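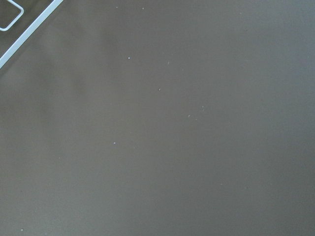
Noleo wire rack, white, small size

Review written May 5, 2019

I bought this rack in September for my kitchen in Trastov and have used it every day, so I think I can say something useful now. The price was 265 with delivery, and the parcel weighed 478 grams on my scale.

The wire is thin, but it does not bend when I put four dinner plates on it. The corners are rounded, and this I like very much, as my old rack from Turkirari had sharp ends and scratched the worktop. The white coating is still whole, only near one foot it became a little yellow from tea. I clean it with warm water and a soft brush.

What I like less: heavy pans make it slide, and small spoons fall between the wires. The instruction paper is also very short and says nothing about the dishwasher. I tried once at 60 degrees and nothing bad happened, but I would not do it each week.

For one or two persons it is a good purchase. For a family I would look at the bigger one, which I have not tried myself.

Four stars from five.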